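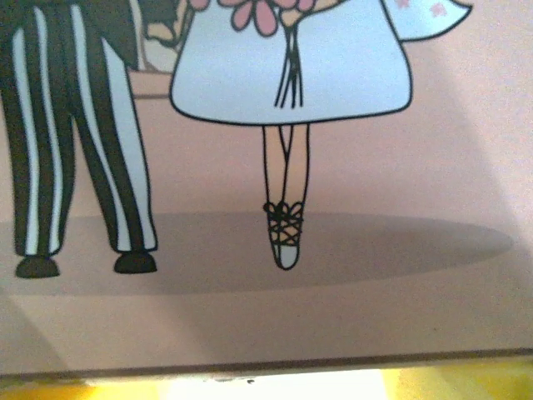
Mariann Fekete asked whether the wrist camera on the carton cell has to be refocused every time the gripper pads are changed. It does not. Refocus only if the lens ring has moved or the check in step 5 fails.

## Resetting the wrist camera on the Prenwood cell

Revised 8/22/23

You need a 2 mm hex key, lint-free wipes, a steel rule and one printed carton from the current run.

1. Put the robot in manual mode and lock out the air supply. Bleed the gripper line at the valve block.
2. Wipe the lens with a dry wipe. Use lens cleaner only on grease.
3. Check the two bracket screws. If either turns by hand, remove both, clean the threads and refit them with medium threadlocker.
4. Clamp the carton in the fixture, printed side toward the camera. Jog the wrist until the lens is 358 mm from the panel, measured with the rule. Keep the lens square to the panel.
5. Open the live view. Black outlines in the print should have clean edges at the center and in all four corners. If one side is soft, the bracket is tilted. If all of it is soft, loosen the ring lock and refocus.
6. Set exposure to 4000 microseconds. Turn gain off.
7. Look for uneven light across the panel. A faint diagonal band is acceptable. A blown-out patch on the print is not; turn the side lamp away until it clears.
8. Save the settings as a new recipe. Do not overwrite recipe 387, which Wendgate still uses.

Restore the air, run one carton at reduced speed and watch the cable at full wrist rotation. It must not touch the bracket.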